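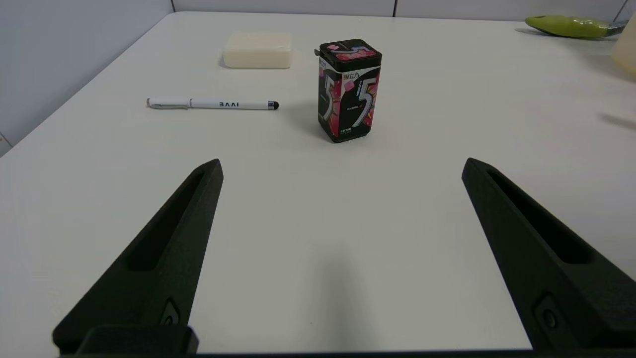
Lougher 卓上記録セル
製品ページ/Grorotetti
最終更新 2020/01/08

Lougherは、ロボットに卓上の作業を教えるためのお手本を集める装置です。アーム、グリッパ、視点の違うカメラ、机、背景パネル、そして記録ソフトのHedaまでを一式にしました。届いて、据えて、机に物を並べたら、その日のうちに最初のお手本が録れます。

つかむ、寄せる、かごに入れる、向きを直す。人なら考えもしないような動作を、学習するシステムは大量の実例から覚えていきます。その実例を気持ちよく、同じ調子で、来る日も来る日も録り続けられる机がほしい。Clerkudsteadの作業場でそんな話をしながら組んだ最初の台が、いまのLougherの原型になりました。当時の台は天板がたわむわ、ケーブルがすぐ机の物に引っかかるわで散々でしたが、それでも録った動作を再生して、机の上の出来事が手首の視点と頭側の視点の両方でぴたりと揃ったときは、その場にいた全員が声を上げたものです。あの嬉しさを、開梱したその日に味わっていただけるところまで持ってきました。

こんな現場で使われています

・物をつかんで移す動作の学習データを自前で集めたい研究室
・既存のモデルに、手元の品物だけを追加で覚えさせたい開発チーム
・授業や演習で、記録から学習、再生までを一通り体験させたい学校
・グリッパの指先やカメラの取り付けを試作していて、比較の土台がほしい方

逆に、重い部品の搬送や高速の箱詰めには向きません。Lougherは記録のための道具で、生産ラインに入れる機械としては設計していません。力も速さも控えめですし、そのぶん人が横に立って物を並べ替えながら使えるよう、動作の範囲も机の上に絞っています。

机の上から決めました

ふつうはアームの性能から話を始めるところですが、私たちがいちばん長く悩んだのは机でした。

天板は白の無地です。艶を抑えてあるので、照明が映り込んで物の輪郭が飛ぶことが少なく、影は素直に落ちます。影を完全に消すことも考えましたが、やめました。物の根元に影があると、手首のカメラから見たときに接地している場所がよくわかるんです。照明を四方から当てて影を消した記録と、片側から当てて影を残した記録を並べて見比べると、後者のほうが人の目にも距離をつかみやすい。記録を後から点検する人にとっても、これはありがたい性質です。

ただし、白い机には苦手もあります。白いペンやクリーム色の石けんのような、机と色の近い品物は見分けにくい。そこを避けて濃い色の物だけで記録を揃えると、きれいなデータにはなりますが、学習したシステムは白い物を前にしたとたんに迷います。私たちは白っぽい物もどんどん混ぜることをおすすめしています。黒いガムの容器の隣に白いペンを寝かせておく、といった並べ方は地味に効きます。

天板の高さは74センチ。立って操作する人にも、椅子に座って物を置き直す人にも無理のないところを探して、この高さに落ち着きました。脚の先で微調整ができるので、床が少し傾いた部屋でも水平が出せます。

机の奥と横には薄いグレーのパネルを立てます。つや消しで、模様もありません。背景が毎日変わると、システムは背景の変化まで手がかりにしてしまうことがあります。パネルがあれば、机の向こうを人が歩いても記録への影響をぐっと抑えられます。とはいえ、部屋のすべてを隠す必要はないというのが私たちの考えです。視野の隅に隣の台や棚が少し入っている記録も、それはそれで使い道があります。実際の部屋とはそういうものですから。

並べる品物について

Lougherには品物のセットを付けていません。これはよく驚かれるのですが、ぜひご自分の棚や台所や机の引き出しから選んでください。学習に使う物は、最後に扱わせたい物にできるだけ近いほうがいい。そして選ぶ作業がまた楽しいんです。

選ぶときの目安をいくつか書いておきます。

硬い物と柔らかい物を混ぜる。紙パックの飲み物は角がはっきりしていて、指の当たる面が読みやすい品物です。一方、ぬいぐるみは押せばへこみ、つかむ場所によって形が変わります。同じ「持ち上げる」でも指の閉じ方がまるで違ってくるので、両方があると記録の幅が一気に広がります。

長い物を入れる。柄の付いたブラシのような品物は、端を持つと傾き、真ん中を持つと安定します。操作する人は自然に重心の近くを探しますから、その探し方ごと記録に残せます。毛の部分をつかんでしまった失敗も、後で述べるとおり捨てずに取っておいてください。

薄い物、細い物を入れる。ペンは難物です。寝かせたペンを上から取るには、指先が机すれすれまで下りなければなりません。練習していない人が操作すると、指先で机をこすったり、ペンを転がしたりします。ここがうまくなると、ほかの品物が驚くほど楽になります。

入れ物を入れる。かごが机に出ているだけで、作業に「どこへ」という行き先ができます。取っ手の穴が開いたかごなら、かごそのものを引き寄せる動作も課題にできて、一つで何通りにも使えます。 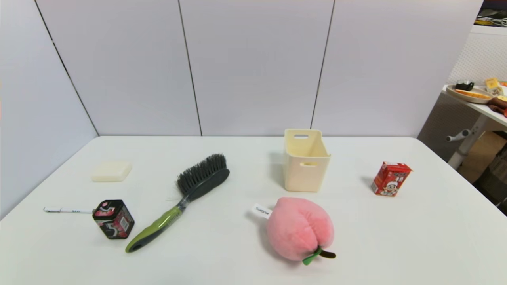 並べ方は、毎回少しずつ変えてください。品物の間隔を詰めたり広げたり、向きを回したり、奥にあった物を手前に持ってきたり。Hedaには配置の提案機能があり、前の回と似すぎた並びになっているときに画面の端で知らせます。従う義務はありません。同じ配置で続けて録りたい日もありますし、その場合は提案を切っておけます。

変えるときのこつは、一度に全部を変えないことです。かごだけ動かして数回、次にぬいぐるみの向きだけ変えて数回、というふうに進めると、後でどの変化に弱いのかを調べるときに助かります。机じゅうを毎回かき混ぜる方法にも良さはあり、終盤の仕上げにはむしろそちらが合います。私たちの作業場では、週の前半に少しずつ、後半に大胆に、という流れが定着しました。

手に取りやすい物ばかりが手前に来てしまうのも、よくある偏りです。操作する人は知らず知らずのうちに、自分の得意な配置を作ってしまうんですね。物を並べる人と操作する人を分けると、これが見事になくなります。並べるほうも「次はこれでどうだ」と張り切りますし、操作するほうも燃えます。

アームとグリッパ

アームは黒と銀の外装で、関節まわりのケーブルは外に逃がしてあります。すべて内部に通せば見た目はすっきりしますが、記録の現場ではカメラを付け替えたり、指先のセンサーを足したりが日常です。線が外にあれば、交換のたびに外装を開けずに済みます。ケーブルの輪は、アームをいちばん伸ばした姿勢でも突っ張らない長さにしてください。短くまとめたくなる気持ちはよくわかります。けれど、余裕のないケーブルは手首の動きを目に見えないところで引っ張り、記録した動作に妙な癖を付けます。

グリッパの指は2本です。多指ハンドの華やかさにはかないませんが、お手本を録る道具としてこれほど付き合いやすい形はありません。開く、閉じる。操作する人が迷わないので、初めての方でもすぐに動作そのものに集中できます。指は黒のつや消しで、白い机の上では輪郭がくっきり出ます。先へいくほど細くなる形にしてあり、物と物の間に差し込みやすく、隣の品物を倒しにくい。使っているうちに、この細さのありがたみがじわじわわかってくるはずです。

指先の部品は交換式です。布物が多い方、瓶や缶が多い方、小さな文具が多い方では、欲しい当たり方が違います。標準の指に加えて、幅の広い指と、表面に柔らかい層を貼った指を用意しました。図面も公開していますから、お手元の設備で作った指を付けていただいてもかまいません。9月に図面を差し替えたときには、それまでに届いていた改造の報告をいくつも反映しました。取り付け穴の位置は変えていないので、以前に作った指もそのまま付きます。

指を替えたら、Hedaの記録欄に必ずどの指かを残してください。動作の数値だけ見ても、指の種類までは読み取れません。映像を見ればわかると思っていても、何か月か経つと案外迷います。

視点

記録に使う視点は2つ。手首に付けた小さなカメラと、机全体を見渡す頭側のカメラです。

手首のカメラは、指先と物の関係を間近でとらえます。指がどこへ下りていくのか、つかむ直前にどれだけ隙間があったのか。画面の下のほうに自分の指が常に入っているので、学習するシステムも指と物の距離を手がかりにできます。近づくほど詳しく見えてくるこの映像は、何度再生しても飽きません。操作の上手な人の記録では、物に触れる少し手前で指の進みがすっと緩むんです。数字の列で見るより、手首の映像で見たほうがずっと鮮やかに伝わってきます。

頭側のカメラは、机の上の並びと、アームが次にどこへ向かうのかを受け持ちます。手首からは見えない奥の品物も、こちらには入ります。反対に、アームが手前を横切ると、その陰に物が隠れることがあります。頭側で隠れた物を手首で補い、手首から外れた物を頭側で補う。この役割分担が気持ちよく回ると、記録を見返すときの安心感が違います。

カメラの位置は、長く続ける記録の途中では動かさないでください。掃除のときにうっかり触れることがありますから、Hedaの起動時に前回の映像を薄く重ねて表示するようにしました。机の縁とパネルの継ぎ目が重なっていれば大丈夫です。ずれていたら、重なるまで手で戻します。慣れるとすぐに終わりますし、朝一番にこれをやると、さあ録るぞという気分になります。

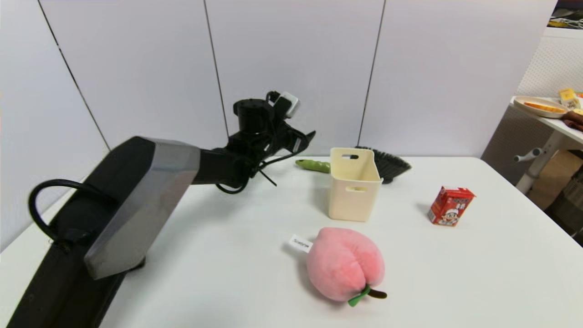 文/Grorotetti

記録の流れ

操作の手順は、できるだけ短くしました。手元の操作盤にあるボタンは4つだけで、開始、終了、やり直し、印付けに割り当てています。画面を見なくても押し分けられるよう、それぞれの形を変えてあります。

まず机に品物を並べ、Hedaで課題の文を選びます。課題の文というのは「桃のぬいぐるみをかごに入れる」「赤い紙パックを手前に寄せる」のような短い指示のことです。あらかじめ用意した文から選ぶことも、その場で書くこともできます。書き方は人によって揺れますが、揺れたまま残すのも一つの手です。「入れる」と「しまう」と「中に置く」が混ざった記録から学んだシステムは、言い回しの違いに強くなります。どうしても統一したい場合は、後から一括で置き換えられます。

次に開始ボタンを押し、操作用のハンドルで動作を行います。ハンドルの動きはそのままアームの動きになります。握れば指が閉じ、緩めれば開く。最初は誰でも力が入って、ぬいぐるみをぎゅっと挟みすぎたり、かごの縁に手首をぶつけたりします。それでいいんです。しばらく触っていると、ハンドルの存在を忘れて、自分の手が机の向こうにあるような感覚になってきます。この瞬間がとにかく面白くて、交代の時間が来ても席を譲らない人が出るほどです。

動作が終わったら終了ボタンを押します。映像、関節の角度、指の開き具合、課題の文がひとまとまりになって保存されます。時刻の揃えは自動です。保存が済むと小さな音が鳴るので、次の並べ替えに移れます。

途中で「いまのところは後で見返したい」と思ったら、印付けボタンを押してください。動作を止める必要はありません。印は何度押してもよく、見返しの画面では時間軸の上に点として出ます。

失敗も録る

うまくいかなかった記録は捨てたくなるものです。私たちも最初はせっせと消していました。いまは残しています。

つかみ損ねて、少し位置を直して、もう一度つかむ。この「直す」動作こそ、きれいなお手本だけを集めたデータに足りないものでした。一度で決まった動作ばかりを見て育ったシステムは、少しずれた場所から立て直す方法を知りません。Hedaでは記録ごとに「成功」「立て直し」「中断」の札を付けられます。学習に使うかどうかは後で決めればよく、録った時点で消してしまうともう戻せません。

ただ、わざとらしい失敗は録らないほうがいいと思います。操作に慣れた人が演技で外した動作は、速さも間合いも不自然です。難しい品物を混ぜておけば、自然な失敗は放っておいても十分に集まります。

中断の札が続くときは、たいてい休みどきです。集中が切れると、動作が荒くなる前にまず並べ方が雑になります。品物がいつのまにか同じ場所に戻っていたら、お茶にしましょう。

見返しと書き出し

録ったものは、その日のうちに見返すことを強くおすすめします。Hedaの見返し画面では、手首の映像と頭側の映像が左右に並び、下に指の開き具合の線が出ます。線が谷になっているところが、つかんでいる時間です。谷の前後だけを続けて再生する機能があり、これを使うとまとめて点検できます。

見るところはそう多くありません。課題の文と実際の動作が合っているか。映像が途中で止まっていないか。操作する人の手や袖が視野に入りっぱなしになっていないか。品物の名前を取り違えていないか。とくに最後の取り違えは多く、似た色の容器が机に出ている日には必ずと言っていいほど起こります。

書き出しは、よく使われる学習用の形式にまとめて変換できます。独自の形式で使いたい方のために、中身の並びを書いた文書も添えました。元の記録は変換後もそのまま残るので、後で別の形式が必要になっても録り直す必要はありません。

設置に必要なもの

・天板がそのまま置ける平らな床と、操作する人が立てる場所
・壁のコンセント(延長コードを使う場合は、アームと記録用の計算機で口を分けてください)
・直射日光が机に当たらない位置。窓際では、付属の遮光幕を使うか、窓に背を向けて据えてください
・記録用の計算機。別売りの構成もありますが、手持ちの機械で動くことも多いので先にご相談ください

組み立ては、大人2人で進めてください。アームを台座に載せるところと、パネルを起こすところは手が足りないと危険です。手順書は写真を多めにした紙の冊子で、机の上に開いたまま作業できるようリング綴じにしました。

据え付けの場所は、部屋の隅が思いのほか快適です。壁が背景を落ち着かせてくれるうえ、品物を入れる箱や予備の指を置く小さな台を横に添えられます。アームの可動範囲に台がかからないことだけは、電源を入れる前に確かめてください。

日々の手入れ

天板は乾いた布で拭きます。汚れが落ちにくいときは水で湿らせて固く絞った布を使い、その後に乾拭きしてください。溶剤を含んだ洗剤はつや消しの表面を傷めます。

指先は、記録を始める前に目で見て確かめます。糸くずやほこりが付いていると滑り方が変わります。指の根元のねじは、週に一度、付属の工具で締まりを確認してください。緩んだまま使うと指が少しずつ開いていき、閉じたときの位置がずれます。

ケーブルの結束部も見てください。結束バンドが動いて輪が小さくなっていたら、元の位置に戻します。手首のカメラのレンズは、眼鏡拭きのような柔らかい布で軽く拭くだけで十分です。

品物のほうも手入れが要ります。ぬいぐるみは毛が寝てくると見た目が変わりますし、紙パックは何度もつかまれるうちに角が潰れます。潰れた紙パックを新品に替えるか、そのまま続けるかは考え方次第です。私たちは両方を箱に入れておき、気分で出しています。名札を付けて、どちらの個体かを記録欄に書くようにしたら、後の調べものがずいぶん楽になりました。

安全について

操作盤の横に非常停止ボタンがあります。押すとアームはその場で止まり、指は直前の開き具合を保ちます。再開するには、ボタンを引き出してからHedaで確認の操作をしてください。

品物を並べ替えるときは、記録を終了し、アームが待機の姿勢に戻ったのを見届けてから机に手を入れます。並べる人と操作する人が別の場合は、声を掛け合う決まりを先に作っておいてください。「置きました」「動かします」だけで足ります。

髪の長い方は束ね、首から下げる名札は外してください。刃物、熱い物、液体の入った開いた容器は、記録の品物に使わないでください。

一式の内容

アーム本体と台座
グリッパと標準の指
手首カメラ、頭側カメラと取り付け具
操作用ハンドルと操作盤
白の天板と脚
グレーの背景パネル
遮光幕
記録ソフトHeda
工具、結束バンド、予備のねじ
手順書(リング綴じ)

幅広の指、柔らかい層を貼った指、予備のケーブルは別売りです。天板とパネルが手元にある方向けに、それらを除いた構成もお出ししています。

見学とお問い合わせ

Clerkudsteadの作業場では、Lougherを実際に触っていただけます。扱わせたい品物があれば、ぜひ持ってきてください。棚から出したままの物で大歓迎です。その場で並べて、録って、見返すところまで一緒にやりましょう。持ち込まれる品物は本当にさまざまで、私たちも毎回楽しみにしています。

すでにお使いの方からの改造報告、指の図面、変わった課題の文も引き続き募集中です。Hedaの画面右上にある連絡欄から送ってください。記録を添えていただけると、こちらの台で同じ並びを作って試せます。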